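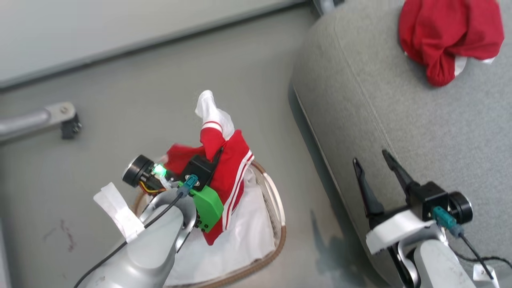

Endang Wijaya wrote after the last talk that she had stopped washing anything red with anything white years ago, and wanted to know if that was still necessary. Start with her question. It is the one most people in the room will have.

Print | E-mail

Washing Less, Washing Better
Speaker notes, Matton Library evening talks
05/05/2022

Opening (keep short)
Say who I am and how long I ran the Jugah laundry. Say I'm not selling detergent. Ask who has a shirt that came out the wrong color. Wait for hands.

Answer to Endang: for older clothes that have been washed many times, a mixed cool load is usually fine. For new red, navy or black cotton, wash it alone the first few times. Loose dye comes out mostly at the beginning. Hot water makes it worse, and so does leaving a wet load sitting in the drum overnight.

Testing for loose dye
Dampen a hidden spot, inside a hem or a seam. Press a white cloth on it for a minute. Color on the cloth means wash it separately. Hand the test cloths around here. Two of them are from the same T-shirt, first wash and fifth.

Clothes with two colors in them are the hard ones. The dark part can bleed into the light part with nothing else in the machine. Cool water, short cycle, take it out right away and hang it so the light part is not lying against the dark part.

Temperature
Cold is fine for most everyday clothes. Use warm or hot for sheets, towels, underwear and anything from a sick room, if the label allows it. Most of the electricity in a hot wash goes to heating the water.

I kept a log at Jugah in the last year. 3421 loads, and 683 of them came in marked hot. When we called people to ask why, many said that was how their mother did it. Don't make fun of this – half the audience does the same.

Detergent
People use too much. The line on the cap is hard to see, and the full cap is meant for a very dirty, very large load. Extra soap stays in the fabric, makes towels stiff and leaves a smell in the machine. Show the Dredix cap and the Bodis cap side by side. They don't hold the same amount, so a person who changes brands and still fills to the top is using a different dose.

If someone asks about vinegar: I don't use it in the machine. It may be hard on rubber seals over time. Check the manual.

Drying
The dryer wears clothes out. Lint is fiber that used to be in the shirt. Elastic goes first, so take out anything with gathered cuffs or a stretchy waist while it is still a little damp and let it finish on a rack. Toweling fabrics do better with a good shake before they go on the line. Thick seams take longest, so feel those before folding.

Yoga Ngau lent me his drying rack for the demonstration. It has 4 arms and one sticks. Set it up before people come in.

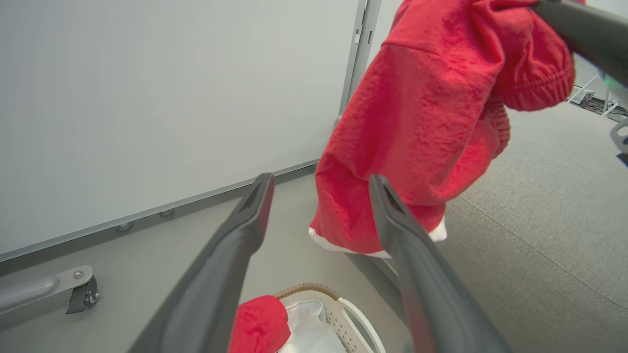 Stains
Blot, don't rub. Cold water for blood, never hot. Dish soap for grease, put on dry fabric and left for a while. Don't put anything in the dryer until the stain is out, the heat will set it.

Skip the ink section if we are past 55 minutes.

Questions
Likely ones: wool, front loaders that smell, how to clean the lint trap. For the smell, leave the door open between loads and wipe the rubber ring. The wool answer is long. Tell them I will cover it in the November talk, and leave the sign-up sheet on the table by the door.

Share (4) | Comments (0)
Print | E-mail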